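Station budget (hand-held gripper recording)

A station budget is a plan of the money needed to set up and keep running one recording place where people do table tasks with hand-held grippers. The term is used by small laboratories and by companies which collect training data for robot arms. It usually covers the grippers, the table, the stands, the cabling and the spare parts.

Contents

1 Main cost groups
2 Wear parts
3 Task objects
4 Planning method
5 See also

Main cost groups

The grippers are in most cases the largest item. A station for two-handed work needs two of them, and many buyers order a third as a reserve. Furniture is cheap in comparison.

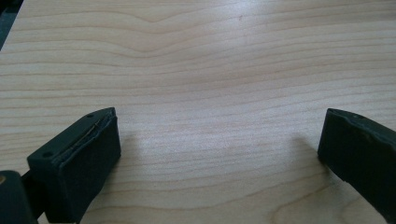

Wear parts

Finger pads are counted as consumables. Jonas Pichler of Ikomthorpe proposed to write them on a separate line, so that they are not hidden in the price of the gripper. In his plan one station receives 10 pads per order. Cables are treated in the same way.

Task objects

Cups, bottles and baskets are bought in ordinary shops. At Ikomthorpe the first purchase of such objects for all stations cost 683 euros.

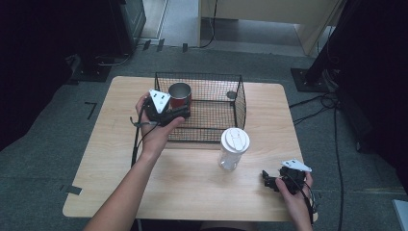
It is advised to buy duplicates at once, as a model of cup can disappear from the shops.

Planning method

Veronika Mösli divides the budget into a fixed part and a part per working hour. The fixed part is paid before the station opens, often in August, when the new accounts begin. The hourly part includes operator wages, which can become higher than the equipment cost in the first year.

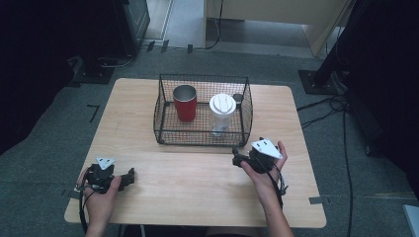
Floor space should also be calculated, including the area for stands and cable runs.

See also

Consumables planning
Operator training
Teleoperation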